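**Who turned down the new season of Stiltmont?**

Rhiannon Sayce
January 22, 2025

I stopped watching Stiltmont after season 2 and want to get back into it. I keep reading that several former contestants were asked to return for the all-star season and said no. Is there a proper list anywhere? I mostly want to know if Roleto was asked. Also, is it still Parry hosting?

---

**Florian Perrin**

There is no official list. The show only announces who is in the house, never who refused. What we have comes from interviews and the contestants' own posts.

Roleto was asked and turned it down. He said on his podcast that the contract was 11 weeks with no outside work allowed, and he had a tour booked. Somer also said no, but she never gave a reason. The rumor about money came from a fan account, so I wouldn't trust it.

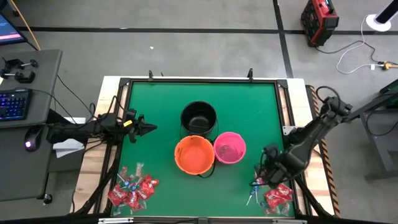
Parry is still the host. The format has changed a bit since you stopped watching – there are 11 people in the house now and the public vote closes the night before the live show. The games are simpler too. A lot of them are the sort of thing you could set up at home with a few buckets, say a black one, an orange one and a pink one, and each team gets a color. I liked the old obstacle rounds better.

If you want to catch up, skip the reunion special and start with the launch episode.

---

**somerfan_2**

somer didnt say no, she was never asked. she said it in a live in january but it got deleted

---

**Florian Perrin**

I haven't seen that one. The magazine interview I read had her saying she "passed on it." If anyone saved the live, please post it.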